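Capítulo 4
El aplazamiento: quién decide, cuándo y con qué papeles

Antes de empezar: tener a mano el reglamento de competición (anexo B) y las notas del capítulo 3 sobre calendario. Se van a usar las dos cosas.

Partimos de un caso. Febrero, liga regional, el Lillmont recibe al Henare. Ha llovido toda la semana. A las nueve de la mañana el encargado del campo avisa de que el área del fondo norte está encharcada. El partido es a las cinco. El Henare ya va en autobús. Se han vendido 2,000 entradas, en un campo donde caben 3,000. ¿Quién suspende?

Respuesta corta: el árbitro. Respuesta larga: depende de la hora. Hasta que el árbitro llega a la instalación, la competencia es del delegado de la liga, y el club local solo puede pedir, nunca decidir. Este punto se falla mucho en el examen y también en la práctica.

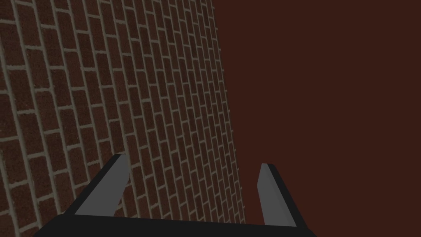

Tres momentos, entonces. Primero, la inspección previa, que puede solicitar cualquiera de los dos clubes. Segundo, la inspección arbitral, normalmente entre dos horas y noventa minutos antes. Tercero, la suspensión con el partido ya en juego, que es otra figura y va en el capítulo 5. No mezclarlas. El acta es distinta, los plazos son distintos y las consecuencias económicas tambien.

La prueba del balón: se deja caer desde la altura del hombro en varias zonas del campo y se hace rodar por las bandas. Si no bota o se frena en el agua, se anota la zona. Ojo, un campo puede pasar a mediodía y no estar jugable a las cinco. La inspección vale para la hora en que se hace, nada más.

En el caso del Lillmont el campo pasó la primera y no la segunda. Aplazado a las tres y media. El Henare reclamó los gastos de viaje, roughly lo que cuesta un autobús y las comidas de toda la expedición.

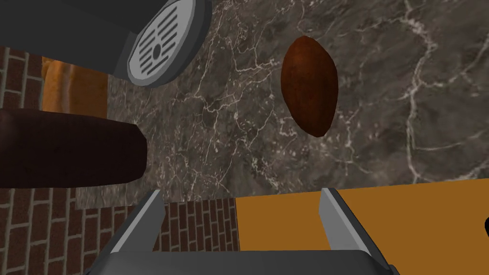 ¿Tenía derecho? Según el reglamento, sí, pero con un tope: 3,000 euros por desplazamiento, y solo si la distancia supera los 80 kilómetros. Factura original, no presupuesto. El Henare presentó presupuesto. Perdió el primer plazo y tuvo que subsanar.

Jolene Goodwin, delegada en aquel partido, dejó escrito en su informe que el club local «debió comunicar el estado del terreno antes de la salida del visitante». Frase importante, volveremos a ella en el apartado 4.3, porque sobre eso giró luego todo el recurso.

Términos que hay que manejar al acabar el capítulo: aplazamiento, suspensión, fuerza mayor, terreno impracticable, subsanación. Quien venga de la edición anterior, que tenga cuidado: «fuerza mayor» ha cambiado de definición y ya no incluye los retrasos del visitante por tráfico.

Lectura previa: el acta completa del Niton contra el Pudar, al final del libro. Es más corta que la del Lillmont y esta mejor redactada. Fijarse en las horas.

4.1 La inspección previa

La solicitud se hace por escrito. Vale el correo electrónico, no vale la llamada.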